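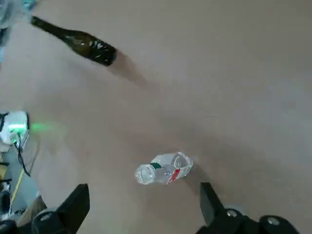 Notes on bottles, part two

The recycling rules in Jarkside changed in November, and I have been sorting bottles more carefully than before. The old scheme took everything in one bin. The new one has separate streams for glass and plastic, with glass divided again into clear and colored. I keep a table for this work, plain brown top, nothing else on it that can't be moved, and most of what follows was worked out there.

Part one dealt with cans. The summary for anyone who skipped it: don't crush them.

Identifying the material

Glass against plastic sounds trivial, and with a dark wine or oil bottle next to a small water bottle it is. A water bottle has ribs, a thin wall and a wraparound label. A glass bottle has a heavy flat base and a shoulder that stays put when pressed. The trouble comes with thick plastic made to resemble glass, mostly sauces and shampoos. Tap the side with a fingernail. Glass gives a short high sound, plastic a dull one. If that is inconclusive, check the base for a resin code.

Color is the next question. Very dark green and dark brown are hard to tell apart under a ceiling light, particularly when the bottle is full. For my collection it makes no difference, as both go in the colored glass crate. If your scheme separates green from brown, hold the empty bottle up to a window and look through the shoulder, where the wall tends to be thinner than at the base. I have had bottles I would have sworn were black turn out olive against daylight.

Lying down or standing up

I get asked about this more than anything else in the sorting posts. My position has moved a little.

For inspection, lay the bottle on its side. You can see the base, read the label by rolling it a quarter turn at a time, and check the neck for leftover foil or a plastic collar. On a matte surface most bottles stay where they are put. On a polished surface they wander, and a round glass bottle that starts rolling will find the edge. I had a gloss tabletop for years and lost two bottles and a floor tile to it. The current top is matte and I would not go back.

For draining, stand the bottle upside down in a rack or a tall jug. Ten minutes is enough for water. Oil takes overnight, and even then a film stays on the glass. A little dish soap and hot water, shaken for 18 seconds or so long as you can be bothered, takes care of most of it.

For anything involving pouring into the bottle, stand it upright in the middle of the table, well clear of both edges. I used to do this at the corner near the sink to save steps. The middle is better. You can get at it from either side, and an elbow has farther to travel before it does any damage.

Reuse before recycling

Not every bottle goes in the crate. I keep dark glass for oil and vinegar, which I buy in five-liter cans from Biswas, the wholesaler behind the station. Dark glass slows down the effect of light on oil. The bottle should still live in a cupboard.

Criteria for a keeper: dark glass, a neck wide enough to take a brush, no chips at the lip, and a label that comes off in one soak. I run a fingertip around the lip before anything else (gently). A chip there means the stopper won't seat and the bottle goes straight to the crate.

Filling needs a funnel. The neck of a standard wine bottle is narrow, and five liters is a heavy thing to aim. I prefer a wide, shallow funnel in clear plastic to the deep steel kind. 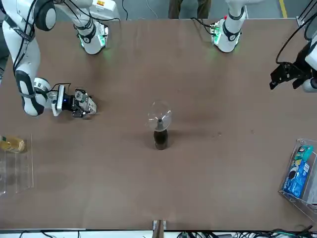 The clear material lets me watch the level, and the wide mouth forgives a bad angle. Its weakness is balance. A wide funnel on a narrow neck has a high center of mass, and it will tip if the first pour lands on the rim. Start slowly at the center, and keep one hand on the bottle. Check that air can escape past the stem as well. If the stem fits the neck tightly, the oil stops and sits there, then burps. Lifting the funnel a few millimeters fixes it. Some funnels have a vent groove down the outside for this purpose. Mine has none, so I lift.

Ignacio Requena wrote to me after part one to recommend a Cledum bottle brush, the long model with the bent tip. I bought one. The bristles are good and reach the inside of the shoulder, where residue collects. The handle is too short for a magnum. For ordinary bottles I have no complaint.

Small plastic water bottles

I do not keep these. The walls are thin and scratch easily, and a scratched bottle is hard to clean properly. They go in the plastic stream, and the local rules are as follows.

Empty completely. Leave the label on, as the plant handles removal. Squash lengthwise from the base toward the neck, then put the cap back on so the bottle stays squashed. Squashing sideways works too, but the ribs push back and you lose half the benefit.

Cap policy varies by district. Evmont, one valley over, wants them off and in a separate bag. Ours wants them on. Check the leaflet. If you have lost the leaflet, the reference number on the reorder form is 777, and they do send another one.

Storage between collections

Glass is collected every second week and plastic weekly. The glass crate is the limiting factor. Mine holds 29 wine bottles packed upright, fewer if any of them are the squat kind. I tried alternating neck up and neck down, which gained me one bottle and made the crate noisy on the stairs. I have gone back to all upright.

Do not stack glass on its side above the rim of the crate. The collectors will leave it, and they are right to.

The plastic goes in a bag on a hook. A bag of squashed bottles weighs next to nothing and blows away if left on the step the night before, so I put it out at six in the morning with the glass crate against it — there is usually wind at that hour on our street.

Open questions

I have no good method for getting adhesive off a label that has been soaked and dried several times. Baking soda mixed with cooking oil works on fresh glue and does little on old. Solvent works, but I don't want it near a bottle meant for food. If you have something better, the comments are open.

Part three will be jars and their lids, which have given me more trouble than everything so far.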